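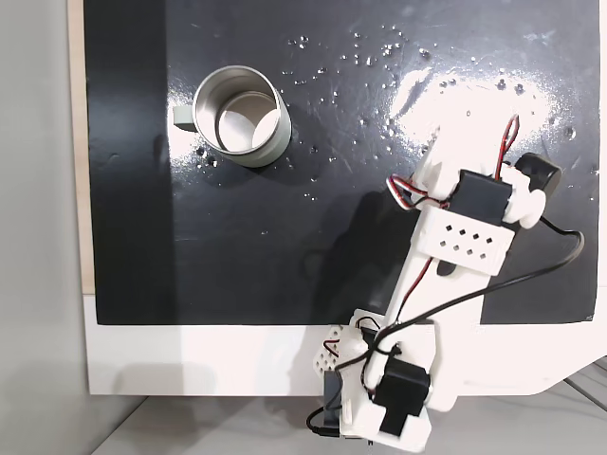

*Metal cup and water droplets on a black surface.*

# Keeping a Fluid Intake Record at Home

Last revised January 2021

A fluid intake record is a written list of everything a person drinks over a set period, with the amount and the time of each drink. Clinics ask for one when they are looking into bladder problems, repeated kidney stones, constipation, dizziness on standing, or swelling of the legs. The record is also used by people on a fluid limit, who have to stay under a daily total set by their care team.

The steps below cover how to measure cups, how to write entries, how to total a day, and how to deal with the usual gaps. They do not say how much anyone should drink. If you have been given a limit or a target, follow that number and call the office that gave it to you before changing it.

## What you need

- A kitchen measuring cup or jug marked in milliliters. Most are marked in ounces on the other side; either works, but pick one unit and stay with it.
- The cups, glasses, mugs and bottles you drink from on a normal day.
- Masking tape and a permanent marker.
- A log sheet. The Vudetti sheet (one page per day, hour by hour) is used in the examples. A ruled notebook is fine.
- A pen that stays with the log sheet.

An app is optional. Trullora and similar programs add up the day for you, but many of them round each drink to a preset size. If yours does, turn the presets off or enter the amounts by hand.

## Step 1: Measure your cups

Do this once, before the first day of the record. It takes a few minutes and removes most of the error.

1. Place the empty cup on a level counter.
2. Fill it with water to the height you normally fill it. Do not fill to the brim unless you drink from it that way.
3. Pour the water into the measuring jug.
4. Set the jug down and wait for the surface to settle. Read the line with your eye at the same height as the water.
5. Write the amount on a strip of tape and stick it to the bottom of the cup, or write it in the cup table on the log sheet.

Repeat for every cup in use. Two mugs from the same set can be treated as one size. Two mugs that only look similar should be measured separately.

Metal and opaque cups need more care, as the fill level cannot be seen from the side. Fill them the way you normally would without looking at a line, pour into the jug, and do it a second time. If the two readings differ by more than a small sip, do it once more and use the middle reading.

Wipe up any spill before you pour. Water on the counter was not drunk and should not be in the measurement.

### Bottles

For a sealed bottle, use the volume on the label. A bottle labeled 500 ml counts as 500 if it is finished. If it is not finished, pour what is left into the jug and subtract.

Refillable bottles are often marked with a capacity measured to the rim. Measure these yourself to your own fill line.

### Ice

Ice takes up more room than the water it melts into. For drinks with ice, measure the liquid before the ice goes in. If the ice is allowed to melt and is drunk, count it as half its volume in water. A cup filled with crushed or cubed ice is therefore entered as half a cup. This is the usual convention on hospital charts, and the Vudetti sheet follows it.

## Step 2: Decide what counts

Count anything that is liquid at room temperature, including:

- water, plain or sparkling
- coffee, tea, milk, juice, soda, sports drinks
- beer, wine and other alcohol
- broth and the liquid part of soup
- gelatin, ice pops and ice cream
- liquid nutrition drinks
- water taken with tablets

Do not count water held in solid food such as fruit, vegetables, rice or oatmeal, unless your care team has asked you to. Yogurt and pudding are treated differently by different clinics. Ask, and if there is no answer in time, enter them with the letter F next to the amount so that they can be taken out later.

Soup is the item most often entered wrong. For a thin soup, count the whole bowl. For a soup with a lot of vegetables or noodles, strain one serving the first time you make it, measure the liquid, and use that number for every later bowl of the same soup.

## Step 3: Set the start and end of the day

A record day does not have to run from midnight to midnight. Two methods are common.

**Wake to wake.** The day starts when you get up for the morning and ends when you get up the next morning. Drinks taken during the night belong to the day before. Bladder clinics tend to prefer this method.

**Clock day.** The day starts and ends at a fixed hour. People on a fluid limit often use this one, as it matches how the limit is written.

Write the method at the top of the first page. Do not switch partway through.

## Step 4: Write each entry

Make the entry when the cup is empty or when you put it aside for good. Entries made at the end of the day from memory tend to come out low, mostly from missed half cups and water taken with tablets.

Each entry has four parts:

| Part | What to write |
|---|---|
| Time | To the nearest quarter hour |
| Type | Water, coffee, tea, milk, etc. |
| Amount | In milliliters, or in ounces |
| Note | Only if something was unusual |

If part of a drink is left, estimate the fraction that is gone (a quarter, half, three quarters) and multiply. It is acceptable to estimate a fraction. It is less useful to guess a volume directly — most people are poor at it, and the error grows with the size of the cup.

For a drink sipped over several hours, enter the time you started and the time you finished, with one amount. If the record is for a bladder problem, split it at any trip to the bathroom.

## Step 5: Total the day

Add the amounts column. Write the total at the foot of the page and circle it. Then add the column again from the bottom up. If the two sums do not match, check for an ounce figure mixed in with milliliters.

A short worked example, for one morning and early afternoon:

| Time | Type | Amount (ml) |
|---|---|---|
| 7:15 | Water, with tablets | 120 |
| 7:45 | Coffee | 210 |
| 10:30 | Water, bottle | 500 |
| 1:00 | Broth | 118 |
| | **Subtotal** | **948** |

A subtotal at midday is worth keeping if you are on a limit. It shows how much is left for the rest of the day, while there is still time to adjust.

## Step 6: Check the record

At the end of the first full day, read through the sheet and look for the following.

- **Long gaps.** A gap of several hours in the daytime may be real. If so, write "none" across it. A blank space cannot be told apart from a missed entry.
- **Round numbers.** A page on which every drink is the same amount usually means the cup table was not used.
- **Missing tablets.** If you take medicine, there should be a drink next to it.
- **Meals out.** Restaurant glasses vary a great deal. Pour into a cup of known size if you can, or carry your own bottle.

Correct an entry by drawing one line through it and writing the new figure beside it. Do not erase.

## Recording for someone else

When more than one person fills in the sheet, keep it in one place, near where drinks are poured. Whoever takes the cup away makes the entry. Put initials in the note column.

For a person who drinks slowly or needs help, write down the amount served as well as the amount left. The Mimton handled cup and other spouted cups should be measured with the lid on, as the lid lowers the fill level. If a thickener is used, record the volume of liquid before it is added.

Spills should be entered. Estimate the amount lost, subtract it from the amount served, and write "spill" in the note column.

## Output

Some clinics also ask for urine output. If so, use a separate measuring container kept only for that purpose, and write the amounts in a second column next to the intake. The Ndlovu layout puts both columns on one page and leaves a third for leaks or urgency. Do not try to balance the two columns. Fluid is also lost through breath, sweat and stool, and output does not match intake in a healthy person on a normal day.

## How long to keep it

Follow the number of days you were given. If none was stated, 2 full days is a workable minimum for a first visit, and they do not need to be back to back. Choose days that are close to normal. Skip days with travel, a stomach illness, or a medical test that requires fasting or extra water.

Hot weather changes the result. A record kept in June may look quite different from one kept in winter, so write the high temperature for the day at the top of the page if you know it.

## When to stop and call

Call your care team if you cannot keep fluids down, if you pass very little urine, if swelling or shortness of breath gets worse, or if your weight goes up quickly over a few days. Use emergency services for severe shortness of breath, confusion or fainting. The record can be finished later.

## Common unit conversions

| Household measure | Milliliters |
|---|---|
| 1 teaspoon | 5 |
| 1 tablespoon | 15 |
| 1 fluid ounce | 30 |
| 1 cup (8 fl oz) | 240 |

These are the rounded values used on most charts. Bring the original sheets to the appointment, along with the cup table, and keep a copy.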